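3. Primer encendido y ajuste del reloj

Bueno, ya tienes la radio Ditari con las pilas puestas y ahora viene lo que a mí más me costó la primera vez (¡casi media tarde!), así que te lo cuento tal como lo hago yo.

1. Gira la rueda de volumen hasta que notes el clic. La pantalla parpadea y sale 1000, que es la frecuencia de fábrica.
2. Mantén pulsado SET y suéltalo cuando empiecen a moverse las cifras de la hora.
3. Cambia la hora con las flechas y vuelve a pulsar SET para pasar a los minutos.
4. Sube hasta 927, que es donde yo escucho Radio Vellgate, y guárdala en la memoria 2.

Nota: si tu aparato es de la serie Shevchuk, el botón SET se llama MEM y está detrás, junto a la antena. Me lo avisó Oleksandra Demchenko, que tiene uno de esos, y se lo agradezco un montón.

Precaución: no estires la antena tirando de la punta, que se dobla. Cógela por el tramo más grueso, despacito.

5. Apaga, espera un momento y enciende otra vez. Si la hora sigue ahí, perfecto, ya puedes pasar al despertador. Si no, yo empezaría por mirar las pilas.
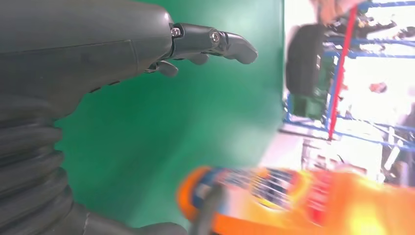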